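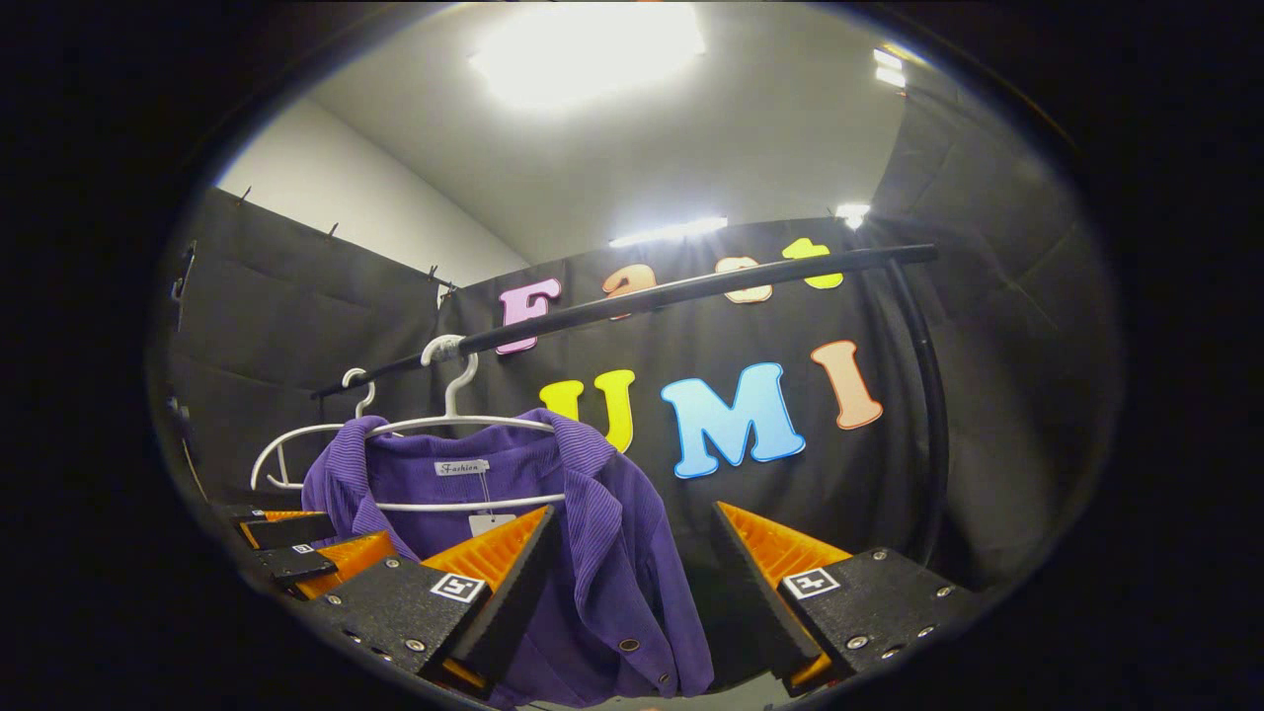 2. Der Ausstellungsraum als Erzähler

Lesezeit: 2 Minuten

In der letzten Einheit haben wir über das Atelier gesprochen. Heute geht es um die Frage, wie ein Raum die Bedeutung von einem Werk verändert. Als Beispiel nehmen wir die Malerin Tonantzin Ponce, die im Februar in der Galerie Aguirre in Brollau ausgestellt hat.

Ponce zeigte dort den Zyklus «Flornside». Die Bilder hingen sehr niedrig, die Mitte lag bei 90 cm. Wer sie richtig sehen wollte, musste sich bücken oder hinsetzen. Die Kritikerin Idun Lie nannte dies in ihrer Besprechung «eine Höflichkeit gegenüber dem Kind». Ich bin mit dieser Deutung nur teilweise einverstanden, weil die Themen des Zyklus (Abschied, leere Häfen) für Kinder eher fremd sind.

Begriffe zum Lernen:
- Hängung: die Anordnung der Werke an der Wand
- Blickachse: die Linie, auf welcher der Besucher ein Werk zuerst sieht
- Nachbarschaft: die Wirkung, die zwei Werke aufeinander haben

Aufgabe bis zum 12. Juni 2026: Besuchen Sie eine Ausstellung Ihrer Wahl und zeichnen Sie den Grundriss von einem Saal. Schreiben Sie dazu zwei Seiten über die Blickachsen. Bitte geben Sie den Text auf Papier ab, im Sekretariat liegt eine Mappe dafür.

Der Katalog von Ponce steht in der Bibliothek unter der Signatur 995.

Weitere Skripte
Das Atelier als Bühne
Der Sammler und sein Schweigen
Die Malerschule von Demaden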